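The short version: Drinby is a set of close-up color pictures of perforated metal panels and the cables that run over them. If you've ever spent an afternoon routing a cable across a grid of holes and wished you had a pile of pictures to test your detector on, welcome! This card covers what's in the set, how it's laid out, and what we'd do differently.

# Drinby

Drinby grew out of Cloner, our bench-layout tool. Cloner takes a picture of a bench and tries to work out which holes on a panel are in use, so you can build the same layout on a second bench. It did great on drawings. It did much less great on metal with light bouncing off it, and the fix was more metal.

So we made some! The pictures were taken at the Pacheco workshop, at close range and at odd angles, because that's where hole-finding gets hard (and, if you like this sort of thing, fun).

## What's in the set

- 768 color pictures, all close views
- 13 groups, split by panel position and lighting
- 4 label types: `hole`, `cable`, `wire`, `bracket`
- One plain text file per group with our notes

The labels are outlines, drawn by hand. A hole gets a label if we could see its rim all the way around. Anything less than that goes in `partial.csv`, which you can merge in or ignore.

## Why panels are harder than they look

A grid of holes sounds like the friendliest thing in the world to detect. Evenly spaced, all alike, what could go wrong? Plenty, and it's mostly down to the surface. Brushed metal goes pale in one corner and dark in the next, and fine scratches run between the holes. Rows that are perfectly straight on the bench bend toward the edges of a close shot. Then you put the cabling on top: a thick white cable held by a white L-shaped bracket, or a thin wire with a bit of red-orange and a bit of blue on it.

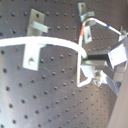 We split `cable` and `wire` into separate labels fairly late in the process, and it was the best decision in the whole project. With one shared label, Cloner kept joining a thin wire to whatever thick cable it passed, and came back with a single long noodle wandering across the bench. With two labels it follows each one properly. The rule we used is simple - if you'd hold it down with a bracket, it's a cable, and if you'd tuck it behind something, it's a wire. There are a few judgment calls, all written up in the group notes.

Brackets get a single label no matter their shape. We tried sorting them into L, T and flat, and two of us labeling the same picture couldn't agree often enough for it to be worth keeping.

## Folder layout

```
drinby/
 groups/
 g01/
 images/
 labels.json
 notes.txt
 ...
 g13/
 partial.csv
 splits/
 train.txt
 check.txt
```

Splits are by group, never by picture. Pictures inside a group look a lot alike, and if you shuffle them all together your scores will be lovely and mean nothing. Please don't do that! (We did that. The scores were lovely.)

## Getting started

1. Unpack the archive anywhere you like. Paths in the label files are relative.
2. Run `python check_labels.py` from the top folder. It takes a minute or so and lists any file that didn't copy over.
3. Open a group in Uvonus, our little viewer, with `uvonus groups/g04`. Press `h` to turn hole outlines on and off, `c` for cables and wires.
4. Read `notes.txt` before you train on a group. They're short, and they say which labels we argued over.
5. Look for the pictures with two panels at different angles, one near and one farther off. The far holes look smaller and more tightly packed, so a fixed hole size will let you down. Uvonus has a `--two-panel` filter that pulls these up, and they're my favorites in the set. A thick white cable curving along the seam between two dark gray panels, with little gold glints down in the nearer holes - I could look at those all day. 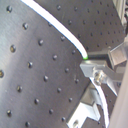
## Known problems

- Glints inside holes fool simple brightness checks. A hole can be dark, or have a warm yellowish spot in it, and both are labeled `hole`.
- Around 300 pictures have a washed-out patch somewhere. We kept them in on purpose, but if your method can't cope, `notes.txt` lists them by name.
- White brackets against white cables have soft outlines. Expect them to be off by a little.
- There are no real-world measurements. Please don't use Drinby to work out hole spacing.
- All the panels are gray. We'd love black or bare ones in a later version!

## Changes

**25/07/2023** - Labels redrawn for g02 and g09, `partial.csv` added, typo in the split file fixed.

**April** - First version shared outside the workshop. Cables and wires still had one label back then, so if you have that copy, please swap it for this one.

## Using it and sending fixes

Use it for whatever you like, including teaching. A mention of Drinby is welcome. If you find a bad outline, send the group number and the file name along with a corrected `labels.json`, and we'll fold it into the next version. Pictures of your own panels are very welcome too, especially crowded ones with cables crossing all over the place.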